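3.2 Pouches and how people close them

I'll admit I went into the Dukbridge visits thinking a zippered pouch was a pretty dull thing to study. Then we logged 573 of them, and I got hooked! Of those, 370 had a printed lining, and people kept telling us they'd picked the pouch for the inside – cartoon dogs on cream, say, behind a plain pink outside. 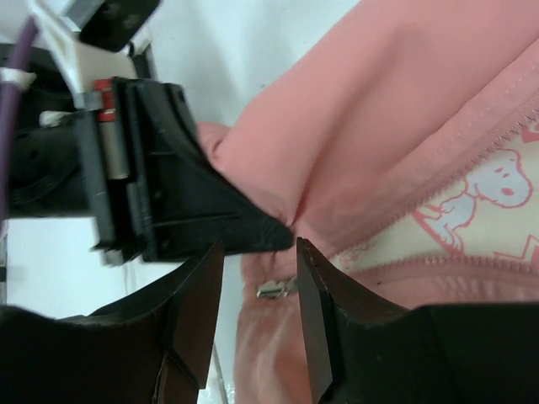

Figure 4. Pink pouch with a zipper and a printed lining.

So we started asking when the lining ever gets seen. Mostly on Sunday, it seems, when things get emptied and packed again for the week. Some 200 pouches were left unzipped between uses (Kingi homes more than Bokau ones), and I think the print has a lot to do with it.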